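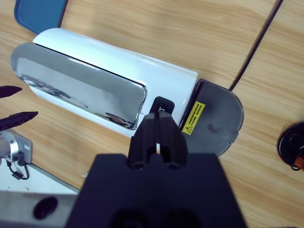

Why did my day-trip playlist stop playing halfway to Meltthorpe?
The downloads on the phone had expired, so the Vondley app tried to stream and lost signal past the reservoir.

Ticket 649
Product: Vondley car audio app, phone version
Status: closed, with one item left open

Reported problem
Family drive to the Meltthorpe music weekend in July. We left at 6:40am and the shared playlist was fine until the hill road. Then it skipped 9 songs in a row and stopped. The screen said "Track unavailable." The car's own radio worked. My daughter's phone played the same list with no trouble.

Reply 1, support
Please open Settings, then Downloads, and tell us the date shown under "Last checked." Also tell us whether the phone was connected by cable or Bluetooth.

Customer
Bluetooth on the way up, cable on the way back. It made no difference. Last checked says "more than 30 days."

Reply 2, support
Downloaded songs have to check in online once every 30 days. After that they stay on the phone but will not play without a connection. Please try this on home wifi:
1. Sign out of the app and close it.
2. Restart the phone.
3. Sign in and leave the Downloads page open until the check finishes.
4. Turn on airplane mode and play any song from the list.

Customer
Did all four. The check took roughly 3 minutes. Everything plays in airplane mode now except 2 songs, both by Huet. They are grayed out.

Reply 3, support
Those two were on the older version of the Votuvby live album, which was replaced in the catalog. Remove them from the playlist, search for the album again and download the new copies.

Customer
That worked – the new copies play. One of them is a longer version with talking at the start, and I would prefer the old one. Can it be brought back? It would also help if the app gave a warning before the 30 days are up.

Reply 4, support
We can't restore the old version from our side. The request for a warning has been passed on and stays open under this ticket number. The playback fault is closed.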